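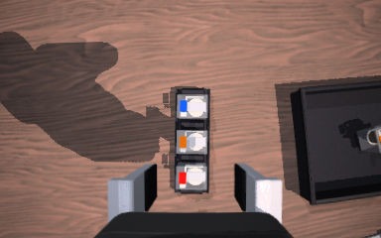 Harnness is a set of 3173 clinic notes on shingles rash, labelled by Narendra Saxena and Anju Sandhu. Treat the labels with caution. The two of them disagreed on 981 notes, and I'm not convinced the tie-breaks mean much. Colour words are the worst of it: one reader's pink is another's brown.

Itch scores run from zero to three — self-reported, so don't lean on them. No follow-up visits are included.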